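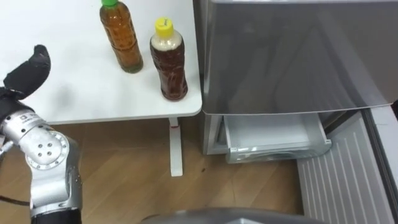
This page was last edited on August 4, 2020

Tredstead is a television drama series set in a small mill town of the same name. It was produced by Konstantinidis Pictures for the streaming service Vomo and ran for two seasons and a total of 20 episodes. The series follows the staff of a county records office who find that a set of land deeds has been altered. All episodes of the first season were released on the same day, while the second season was released weekly.

Premise

The town of Tredstead lost most of its jobs when its paper mill closed. A developer wants to buy the mill site and the fields behind it, and the records office is asked to confirm who owns the land. A junior clerk notices that one deed carries a stamp that was not in use at the time the deed was supposedly signed. The first season deals with the search for the person who changed the papers. The second season moves forward two years and covers the court case, along with a flood that destroys part of the archive.

Much of each episode takes place in the office, and several stories are told partly through flashbacks to the years when the mill was still open.

Production

The series was developed under the working title Iverlow, after the river that runs through the town in the story. The title was changed before filming began, but the old name remained in the opening credits of the first two episodes as the name of a fictional newspaper – the Iverlow Courier – and the newspaper later became a regular part of the plot.

The first season was filmed on location over 13 weeks. A former school was used for the records office, and its gymnasium was converted into the archive room. The production rented 572 metal file drawers for the archive set, most of which were filled with blank paper. For the second season the archive was rebuilt on a sound stage so that the flood scenes could be filmed in a water tank.

The music is played mainly on upright piano and clarinet. There is no theme song. Each episode opens with a different short piece that plays over the title card.

Episodes and release

The first season has 12 episodes and the second has eight. Running times vary from 38 to 61 minutes, with the second season finale being the longest. Vomo made the first season available in May of its release year. A recap lasting nine minutes was added to the service shortly before the second season.

The sixth episode of the first season, "Lot 1342", was shown to subscribers in two versions. The first had an error in the subtitles that gave away the identity of a caller, and it was replaced after a few days. The corrected version is the only one now offered.

Reception

Reviews of the first season were generally favorable. Critics praised the slow pace and the attention given to office work, though some felt that the middle episodes repeated information viewers already had. The second season had a more mixed response. The courtroom scenes were seen as less convincing than the earlier material, and the weekly schedule was unpopular with viewers who had watched the first season in a few sittings.

Vomo did not order a third season. A spin-off about the newspaper was discussed but did not go into production.

See also

List of Vomo original series
Konstantinidis Pictures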